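Flelov capture kit review – where we are

Hi Styliani,

You asked for something shorter than last month's report, so I'm skipping the background and going straight to the kit. We've now had two weeks with the Flelov hand rig and the handheld gripper, and I've got a pretty good idea of what I like and what's driving me up the wall.

Good news first! The count stands at 3,664 usable clips, which puts us ahead of the plan we sent you in December. Most of those are plain living room jobs – pick up the cloth, put down the cloth, reach for the spray bottle, hand something over. We moved the sessions out of the Markley office and into a furnished room because the office desks were making everything look the same, and I'm really glad you let us spend the money on that.

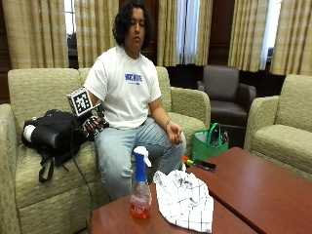

The finger segments are the best part of the hand rig. New people get used to them fast (I'd put aside a whole morning for training and we were done before 11), and the tracking holds up well as long as the marker block stays where the cameras can find it. Slouch or turn your wrist under and you lose it for a second. Flelov say a firmware update will help. I've asked for a date and haven't got one yet.

Cables are my main complaint. I've written to them three times now and the answer is always that a wireless version is coming. Fine, but we'd be paying for this one. We dropped 13 clips last Sunday to connectors working loose, all in the same session, and it took me most of the afternoon to find out which plug it was.
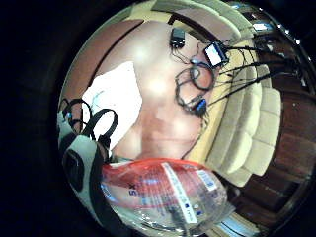 The gripper has been less trouble. It's comfortable enough for 20 minutes at a go, and after that people want a break, me included. The very wide view picks up a lot of the room, and that's great for training but it does mean more work for Yilma on the blurring side. Their turnaround is still good. Their bill is a bit higher than I'd guessed and I'll send it over separately.

Still to do: the side-by-side with the Vemudwood kit. Theirs is cheaper and I've only tried it at their demo, so I don't want to say much until it's been through the same jobs. If you could sign off on the second month of room rental by the end of the week, I can keep the same setup for both.

My vote right now is to extend the Flelov loan and hold off on buying. Call me if you'd like to argue about it – I'm in most days after 2.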